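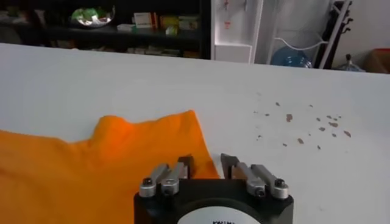

Flundley, le 3/5/25

Je plie mal. Autant le dire tout de suite, puisque c'est la première chose que mon interlocutrice a voulu savoir quand je suis arrivée chez Punodico : « Vous pliez comment, vous ? » J'ai bredouillé quelque chose sur les piles qui penchent et le tiroir qui ne ferme plus, elle a ri, et on a commencé comme ça, debout, chacune avec un tee-shirt dans les mains.

Elle s'occupe du linge imprimé chez Punodico depuis l'ouverture de l'atelier : les tenues de clubs, les tee-shirts de fête d'école, les commandes d'entreprise. Elle ne tenait pas à voir son nom dans l'article (« mettez la plieuse, tout le monde comprendra »), donc ce sera la plieuse. Avant, elle vendait des chemises en boutique, et elle en a gardé une manière très ferme de parler des cols.

Je voulais surtout savoir pourquoi on plie encore à la main. « On a essayé la planche, me répond-elle. La Kuo, vous savez, celle avec les trois volets qu'on rabat. Pour les tailles adultes, c'est très bien. Pour les tailles enfants elle est trop large, et pour les coupes un peu longues on se retrouve avec une languette qui dépasse en bas. Je l'ai toujours, elle est derrière l'armoire, je la ressors en octobre quand on a les grosses séries de rentrée des clubs. Le reste de l'année je préfère mes mains. »

Et ses mains vont vite ! Pour la course de Nonetti, au printemps dernier, il y avait environ 300 tee-shirts à préparer, et elle les a tous pliés en deux après-midi. « Le plus pénible, c'était le tri. Les tailles étaient mélangées dans les cartons, j'ai ouvert le premier, un S, un XL, un M, encore un XL... J'ai tout remis à plat avant de faire le moindre pli. » Elle fait des piles de 10, jamais plus, parce qu'au-delà ça glisse quand on les porte jusqu'au carton. J'ai essayé avec davantage, évidemment. Ça glisse.

Moi qui plie sur le lit, je lui demande si c'est grave. Elle fait une grimace. « Sur un lit, le tissu s'enfonce avec la couette, vous n'avez aucune ligne droite. Il vous faut du dur. Une table de cuisine, un plan de travail, même le couvercle d'une machine à laver si vous n'avez que ça. » Elle aime les tables claires et mates, sur lesquelles on repère tout de suite un bord qui part de travers. Et pas trop basses ! La sienne lui arrive à 98 centimètres, elle l'a fait rehausser, et son dos va mieux depuis. Je suis rentrée mesurer la mienne le soir même. Je ne vous donnerai pas le chiffre.

Vient la question du départ, celle sur laquelle je bute toujours : on prend quoi, on commence où ? Quand on sort un tee-shirt d'un panier, c'est une boule, avec une crête au milieu et un pan qui traîne quelque part, et je tire au hasard jusqu'à tomber sur une manche. « Il ne faut pas tirer, il faut chercher une couture, dit-elle. Vous mettez les doigts sur une épaule, vous remontez jusqu'au col, vous trouvez l'autre épaule, et vous laissez pendre. Le poids fait le travail. Après seulement vous posez. »

Elle me fait recommencer quatre fois. La quatrième, elle ne dit rien, ce que je prends pour un compliment.

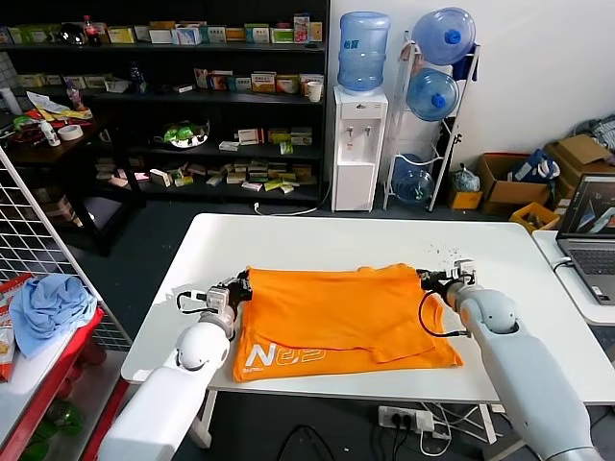 Le premier rabat, c'est là que je perdais tout mon bénéfice. Je ramenais le côté vers le milieu d'un geste large, comme on referme un journal, et l'ensemble partait en biais. Regardez le tee-shirt orange étalé sur la table blanche, avec un côté retourné sur lui-même : le pan rabattu montre sa couture et son ourlet, et c'est précisément ce qu'elle me demande de surveiller. « L'ourlet, c'est votre règle. S'il est à peu près parallèle à celui du dessous, continuez. S'il part vers le haut, rouvrez, ça prend deux secondes. » Elle tient aussi à ce qu'on garde un coin en main pendant qu'on lisse, sinon tout revient avec la paume.

On parle ensuite des impressions, sujet sur lequel elle est intarissable. Les grandes lettres blanches sur un tissu vif, elle trouve ça très beau et assez pénible à plier. « Si vous cassez une lettre en deux, le pli va marquer. Pas la première fois, mais à force. Moi je déplace mon pli de deux doigts et je passe à côté du texte. Le client déplie, c'est net, il est content. » Et quand le motif prend toute la largeur ? « Alors je roule. » Rouler, elle n'a rien contre, elle le fait même chez elle pour les enfants. C'est dans les cartons que ça l'agace, à cause de la place perdue entre les rouleaux.

Les cartons, parlons-en. Elle y fait entrer 46 tee-shirts adultes, en deux colonnes tête-bêche, les cols d'un côté puis de l'autre pour compenser l'épaisseur. J'ai voulu savoir d'où sortait ce nombre bizarre. « Du carton ! J'en ai mis jusqu'à ce que le rabat ferme sans que je m'assoie dessus. » Avant chaque série elle passe aussi un coup de chiffon sur la table, une habitude de l'époque des chemises, quand la moindre miette se retrouvait sur un plastron blanc devant le client.

Je lui ai demandé pour finir ce qu'elle pensait des armoires où tout est rangé debout, par couleur, comme dans les magazines. Elle a haussé les épaules. « Chez moi c'est en piles et il y a un tiroir où je jette tout. Écrivez-le, tant pis. » Je suis repartie avec mon tee-shirt plié et la consigne de m'exercer sur des torchons, qui n'ont pas de manches. J'en suis aux taies d'oreiller.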